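Cell Operator, Returns and Refurbishing (2 openings)
Clistness, Gurnness site. Posted Jan 17, 2021

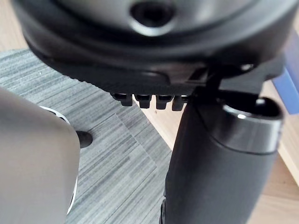
Clistness takes in used office and household equipment, checks it, and sends it back out. Until last year all handling was done by hand. Robot arms now do part of the picking and turning, and the bench jobs have changed with them. We are hiring for the new version of the job.

What you will do
Set items out for the arm and clear them afterward. Stop the arm when a grip looks wrong, and log why. Do the inspection and small repairs the arm can't do. Swap gripper fingers at shift change.

What is different from the old bench job
Less lifting and reaching. More standing by, more screen work, and more notes to write. Operators have a say in which items go to the arm and which stay on the bench. No one on the current crew was let go when the arms came in; 4 people moved to operator posts.

What we ask
Steady hands, clear written English, and some repair or warehouse experience. No programming needed. Training is paid and takes 100 hours on the Kandik system.

Shifts are days only. Start date is in April. To apply, send a resume to Elfriede Holzer, Hiring, and quote job number 532.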